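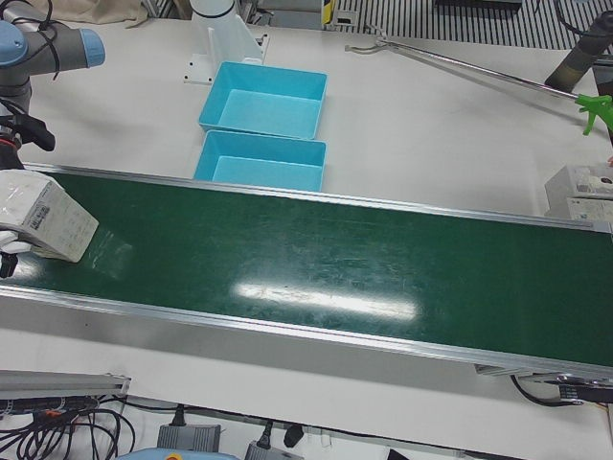
# grarnix-atomiser-table

Reference data for rebuildable and stock-coil atomisers, kept as flat CSV files. The table is used by the Grarnix shop filter ("fits my mod") and by the coil calculator. It can be used without either.

Maintainer: Periklis Michailidis
Last full check of the rows: Jan 2, 2019

## Contents

| File | What it holds |
|---|---|
| `atomisers.csv` | one row per atomiser and colour-independent variant |
| `coils.csv` | stock coil heads, keyed to atomisers |
| `mods.csv` | regulated box mods, with output limits |
| `fit.csv` | atomiser and mod pairs, generated, do not edit |
| `notes/` | free text on disputed rows |

`atomisers.csv` has 2,249 rows. Colours and special finishes are not separate rows. A different tank volume or a different deck is.

## Columns in atomisers.csv

- `id`: short string, lower case, never reused
- `maker`: name as printed on the box
- `model`: as printed on the box, without the colour
- `diameter_mm`: widest part of the base, drip tip and bulb glass left out
- `glass_max_mm`: widest glass supplied in the box, blank if the glass is narrower than the base
- `capacity_ml`: with the straight glass fitted
- `thread`: `510` or `other`
- `pin`: `fixed`, `sprung` or `hybrid_safe`
- `deck`: `single`, `dual`, `mesh`, `stock`
- `airflow`: `bottom`, `side`, `top`
- `source`: see below

Decimal separator is a full stop. Encoding is UTF-8 without a byte order mark. Blank means unknown. Zero means zero, and so far the only place it is valid is `capacity_ml` for drippers.

## Columns in mods.csv

- `watt_min`, `watt_max`: from the printed manual
- `ohm_min`, `ohm_max`: power mode only
- `ohm_min_tc`: temperature control, blank if the mod has none
- `plate_mm`: largest atomiser base that sits without overhang
- `cells`: number of removable cells, or `internal`

Where the manual and the box disagree, the manual wins and the difference goes in `notes/`. The Skarus mods are the main offenders. Their boxes give a peak wattage that the device menu does not offer.

## Sources

Each row carries one of these codes:

- `M` measured by us with callipers
- `P` printed manual
- `W` maker's website
- `U` sent in by a user, not yet checked

Rows marked `U` are left out of `fit.csv` until a second person confirms the figures. A shop listing does not count as a source. We tried taking diameters from listings for the Carvalho tanks and had to redo the lot, as several listings had copied the diameter of the older model.

## How fit.csv is built

```
python build_fit.py --atomisers atomisers.csv --mods mods.csv --out fit.csv
```

Needs Python 3.5 or later, nothing outside the standard library. Run time on an ordinary laptop is under 30 seconds.

A pair is written out when all of these hold:

1. the thread is `510` on the atomiser
2. `diameter_mm` is no larger than `plate_mm`
3. at least one listed coil falls between `ohm_min` and `ohm_max`
4. that coil's lowest recommended wattage is no higher than `watt_max`

Rule 3 is skipped for rebuildable decks, because the resistance depends on the build. Those pairs get `ohm_check=manual` in the output. Bulb glass is ignored by rule 2. If overhang matters to you, compare `glass_max_mm` with `plate_mm` yourself.

## Known problems

- `airflow` is a single value. Tanks with both side and bottom inlets are entered under whichever is larger.
- Eltelska changed the pin on one tank between batches and kept the model name. Both versions are in the table, with suffixes `-a` and `-b` on the id. The box does not say which one you have. Check whether the pin moves when pressed.
- Wattage ranges for mesh coils are taken as given by the makers. They are often too wide at the lower end.
- Rows added before November have no `pin` value unless the atomiser was still in stock to be measured.
- Two makers give capacity with the bulb glass only. Those cells are blank.

## Limits of use

`fit.csv` tells you that the parts screw together and that the mod's stated range covers the coil. It says nothing about battery condition or the discharge rating of the cells you put in. Do not use it to choose an atomiser for an unregulated or hybrid mod. The `hybrid_safe` value records what the maker claims and we have not tested it.

## Corrections

Open an issue with the row id, the column, the value you think is right and where you got it. For measurements, say which tool you used and give the reading to one decimal place. Do not send edits to `fit.csv`; they are overwritten on the next build.

Pull requests should touch one maker at a time. Keep the sort order (`maker`, then `model`, then `id`), or the diff is unreadable and will be sent back.

## Licence

Data: CC BY 4.0. Script: MIT. Product names belong to their makers.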